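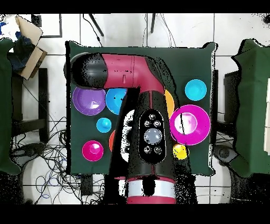
Volume 19, Issue 3

An Afternoon of Dishes in Umwood

By Patwary

The open day at Prornidum begins at 2 in the afternoon, and by ten minutes past the hour the small coat rack at the entrance is already full. I came by the local train from Plistotton with my notebook and, I must confess, with quite low expectations. I have been to many robot demonstrations in my working life. Usually there is music, a dark hall and a machine that waves its hand at the public. In Umwood there was no music. There was a table with a green cloth on it, and there were plastic bowls.

The laboratory works on a problem which sounds too simple for a laboratory: how to clear a table. The dishes are put down in no special order, bowls and cups together, and the arm must gather them into one place. It has a long red and black body and it bends over the cloth like a person who is looking for a lost earring. On its side there is a black panel with a large gray button and smaller silver ones. A boy next to me asked at once if he could press the big one. He could not.

The engineers explained to us that color is of little use for this work. We see a purple bowl and a blue bowl and we think, good, two different things. The machine must find out where one rim ends and the next begins, and when two bowls are touching, this becomes difficult. Cups are worse. A cup which stands upside down offers no rim at the top, and the gripper must go around the body or try to catch the lower edge from the side. I had never thought about this when I wash up at home, and now I think about it every evening, to the annoyance of my family.

What I liked most was the patience of the public. We stood in two rows behind a rope, the children in front. Each time the arm went down, the talk stopped. When a bowl was lifted there was a small sound from everybody, as one hears at a tennis match. When a bowl slipped, the sound was louder. The arm does not hurry. A waiter with this speed would lose his position on the first evening, and one of the engineers said so to us before we could say it to her.

I asked why they use plastic. The answer was short: the first set was ceramic. Since then the laboratory has bought 300 pieces of plastic tableware, in every color the shop had, and the colors are mixed on purpose from one trial to the next. Bowls of the same size slide into each other and make a good nest. Bowls of different sizes make trouble, and it is the trouble that the team wants to study. An arm that can only stack equal bowls, they told me, is ready for a factory but not for a kitchen.
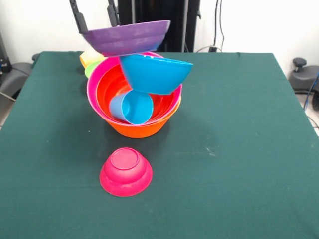
The purple bowl above the stack, with the blue one leaning on its side.

There is a moment in the building of such a stack when every person in the room would stop and begin a second one. My mother would have stopped much earlier. The program has at present no such feeling. It is given the task of putting things together, and it looks for a place for the next bowl on what is already there. The team is now trying to teach it some caution, so that it will judge if a pile can carry one more piece. They expect this work to take them through the winter.

I stayed after the larger group had gone on to the next room, where there was coffee and a very dry lemon cake. A girl of perhaps eight years was still at the rope. She told the engineer that the cups should go last, on top, with the open side down. The engineer wrote it in her notebook, quite seriously, and asked her why. The girl said that otherwise the spoons would fall out. There were no spoons in the demonstration, but spoons are planned, it seems, for the next stage, and also forks, which the whole team speaks of with some fear.

Prornidum opens its doors again in July. Entry is free, and the laboratory is a short walk from Umwood station, on the side away from the river. Children are welcome if they come with an adult. Take your own cake.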